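Unit 7. Setting Up and Looking After the Two-Arm Bench

These notes go with the lab hours on the Cakberg bench. Read them before your first slot. The joint numbering follows the sheet handed out in Unit 6.

7.1 Power-up order

Switch on the left arm first and wait for its joints to report. Then switch on the right arm. If both are started together, the controller sometimes assigns the two bus addresses the wrong way round, and a command meant for one arm moves the other. After power-up, jog joint 1 on each arm by a few degrees and check that the correct arm responds.

7.2 Mounting

Each base is fixed at the table edge. Check the screws by hand before the first run of the day and with the torque driver once a week. A loose base shows up as a position error that grows with reach, and it is easily mistaken for bad calibration. Do not recalibrate until the mount has been checked.

7.3 Cables

Leave enough slack for the full travel of the wrist. Bundle the cables below the tabletop, away from the moving links. A cable pulled tight at full extension will work for weeks and then fail at the connector, usually as a dropout on one joint only. Log dropouts with the joint number and the arm pose.

7.4 Gripper zero and grip test

Close the empty gripper at low current and store that reading as zero. On our units the stored value should lie between 2,132 and 3,309 encoder counts; anything outside that range means the fingers have been fitted incorrectly. Then test the grip on a thin, rigid part with openings in it, such as a slotted plastic plate. Thin parts reveal finger misalignment that a block or a ball will hide - the plate tilts as the fingers close. 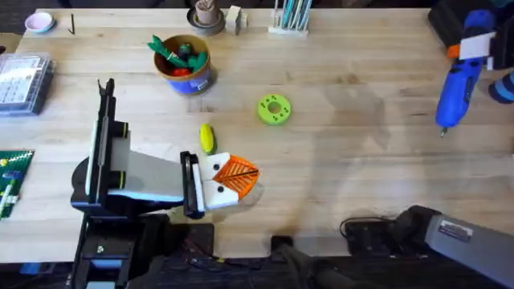

Siobhán Coughlan objects that a slotted part is a poor choice for the first test, as a fingertip can catch in a slot and give a firm hold even when the fingers are out of line. She would start with a plain flat plate and move to the slotted one after that passes. The point is fair. If you have a plain plate, use it first, and record which part was used with each result.

Run 16 close-and-lift cycles per part. One slip is logged. Two or more slips mean the finger pads are cleaned and the whole set is repeated.

7.5 Faults

Error 201 is an overcurrent stop at the gripper. Open the fingers from the console, remove the part, and repeat the zero in 7.4. Do not pull the fingers apart by hand with the power on.

Reading for next time: Vrabec, Notes on Wrist Backlash, sections 2 and 3.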